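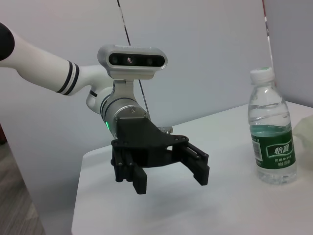

Arm with two-finger gripper and depth camera at the test table, Sorkness workshop.

Equipment report to the Fandby fund, August
Prepared by Verena Pfister

Spending is within the amount agreed. The arms and grippers are paid for and in use on the table-clearing work. The wrist cameras came from Kavix on the second order and no further cameras are planned this year.

Fingertip pads are the main running cost. We budgeted for 8 spare pads and now ask to raise that to 14, to be met from the 700 euros left in the cabling line. Delivery from Vakulenko is slow, so we would like to place the order before the end of the month. 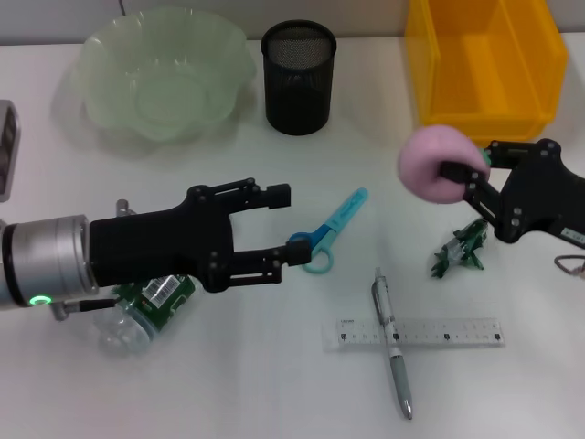 Household items for sorting have cost very little. We use ordinary things such as a foam ball, children's scissors, a ruler, a pen and a drinks bottle, with a bowl, a mesh pencil cup and a yellow bin at the back of the table. A further 100 euros would cover replacements until spring.

Still open: the service contract for both arms. Vakulenko has quoted for one year only and we have asked for a two-year price. We will send both quotes to the fund together, with the revised budget sheet.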